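5/19/20

Drove out to Hebden for the open day at Clikell. Chelsea Haworth had put my name down back in August and I had forgotten until she called to remind me. It took longer than I planned - road work the whole way past Bomville - and I missed the welcome talk.

There were 18 of us on the tour. Rajeshwari Chowdary took our group through. She runs the handling side and has been there nearly 20 years. She explained that they teach the arms by having a person do each job first, with grippers held in the hands, over and over, and then the recordings go to the people who train the software. The job on the table was a small beige basket with a flap at the front.
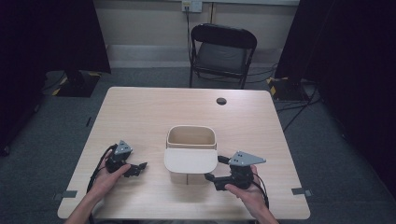

How long does it take before an arm can do a job by itself? Rajeshwari said it depends on the job, and that the last one needed 933 recordings before they were happy with it.

I got a turn with the grippers. They were heavier than I expected and my wrists were tired after 2 tries. You want to use your fingers and you can't. Chelsea did better than me, but she sews.

After that we saw the room with the arms. One was moving boxes from a shelf to a cart. It was slow. It stopped once and a man came over and pressed something, and it went on. I asked if the plant at Villby would be getting them and was told nothing is signed yet.

Lunch was sandwiches and a decent potato salad. I took the leaflet for Dad. Left at two and got gas on the way home. Need to write to Rajeshwari for the name of the evening course she mentioned.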